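4. Recording demonstrations: the cutlery sorting task

Read this section before you record anything. Section 3 covered mounting and calibration. If the wrist camera check in 3.6 did not pass, go back and fix it. The Clukano recorder will happily save 500 episodes from a badly aimed camera, and the training job will accept every one of them.

4.1 How many episodes you need

The quick-start card says 40 demonstrations are enough to teach a new task. Treat that figure with suspicion. At our Clorley bench, 40 episodes gave a policy that looked fine as long as the tray stayed exactly where it had been during recording. Move the tray a hand's width and it reached for the countertop. Plan on 500 episodes, spread over several sessions and at least two operators, and decide whether to stop only after the test in 4.5.

Note: The progress bar in the recorder turns green at 40. It measures quantity only.

4.2 Before each session

1. Wipe the wrist camera lens with a dry cloth.

2. Check both gripper fingers for looseness. Wear on the surface is acceptable. Play at the base is not.

3. Place the tray and fix its position for the session. Change the position between sessions, never in the middle of an episode.

4. Load the tray with mixed utensils. Include different finishes as well as different shapes. A set of matching steel forks will teach the system very little about forks.

5. Open a new session in Penry and enter your operator code. Sessions without a code are dropped at import with no warning.

Caution: Do not use sharp knives for this task. The force limit protects the motors. It was not designed to protect your hand.

4.3 Recording a pick from the tray

1. Press Start and wait for the tone. Motion made before the tone is not saved.

2. Bring the gripper over the tray with the fingers open. Approach at a steady speed. Operators who rush the approach and then stop dead above the tray produce a policy that does the same.

3. Lower the fingers on either side of the handle. Aim for the handle and leave the bowl or tines clear.

4. Close until the grip indicator changes. The indicator reports finger resistance, so it will also change if you have closed on the tray wall. Look before you lift. 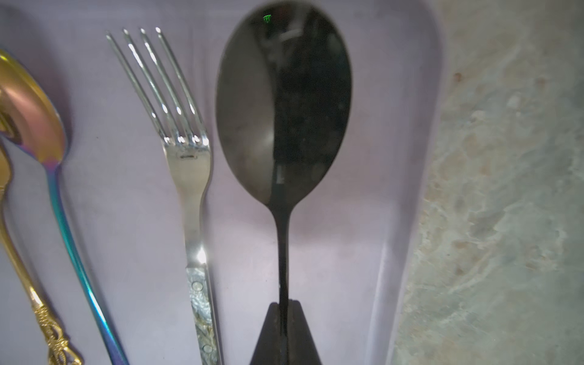

Figure 4-2. Wrist camera view with the gripper finger at the handle of the black spoon. The silver fork lies immediately to the left.

5. Lift straight up until the utensil clears its neighbors, then carry it to the drop area and release.

6. Press Stop, then mark the episode Good, Poor or Discard.

Note: Shiny utensils pick up reflections. The Uvton software is advertised as "reflection-proof." We have not been able to confirm this, and we suggest you record under more than one lighting setup until someone does.

4.4 Marking episodes

Good means the utensil was picked and placed without help. Poor means it was placed, but with a regrasp or a bump along the way. Keep the Poor episodes, as recovery motions are useful. Discard is for dropped utensils, wrong starts and anything where a hand entered the work area.

Be strict. Nicanor Montecinos went back through one early session and changed 43 Good marks to Poor. The retrained policy did no better on the easy picks, but it stopped pushing utensils into the tray wall.

Automatic marking is switched off by default – leave it off. It calls an episode Good whenever the gripper opens over the drop area, whether or not anything falls out.

4.5 Testing before you record more

1. Train on everything marked Good or Poor.

2. Put the tray in a position that was not used in any session.

3. Add 6 utensils that do not appear in the recordings.

4. Run the policy until the tray is empty or it fails twice on the same item.

5. Write down each failure by type: missed handle, wrong item, drop, collision.

Do not rely on the validation score shown in Penry. It is computed on episodes from the same sessions as the training set, and it goes up even when bench results go down.

If most failures are of one type, record more episodes of that situation only. If the failures are spread evenly, check calibration again before blaming the data.

Section revised September 2021 by Nia Price. Gripper spare parts are listed in Appendix B.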